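Chapter 7
Choosing Between Grippers

If you have worked your way through the first six chapters, you have by now met a good many grippers, and you may be feeling a little like a shopper who has stood too long in front of the cereal shelf. They all close, they all open, and every maker has a chart showing that theirs does it best! This chapter is about putting the charts aside for a while and finding out for yourself, with a table, a few everyday objects, and a notebook you don't mind scribbling in.

When Keyvan Tehrani and I first set up the Warkholm comparison, we were sure that hard objects would tell us most of what we needed to know. We ran 258 trials with blocks and bottles, and the two designs we had on the bench, the Gutton and the Stodell, came out so close together that we nearly packed up and wrote the report. Then in July we switched to clothing, and everything we thought we had learned needed a second look. Cloth sags, bunches, slides, and hides its own edges (a dark garment is especially good at this), and a fingertip that holds a bottle beautifully may pick up one layer of a sleeve and leave the other behind.
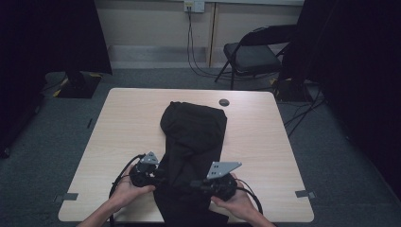
Figure 7.1. Hand-held grippers pinching a black garment from opposite sides.

Holding the gripper in your own hand is a fine way to begin, and I would urge you not to skip it, however eager you are to get to the arm. You feel when the fabric starts to slip, and you notice how often you tilt your wrist to get a fingertip under a fold. Write those tilts down. In Section 7.3 we will ask whether the Hulme arm can reach the same angles, and in several cases you may be surprised at how awkward they are for it.

We start in Section 7.1 with what makes a comparison fair: same object, same starting shape, same person, same rules for calling a grasp good. Section 7.2 walks through the full set of 1247 cloth trials, including the 272 we had to throw out and why. Have your notes from Chapter 2 nearby, as we will lean on the friction tables there more than once.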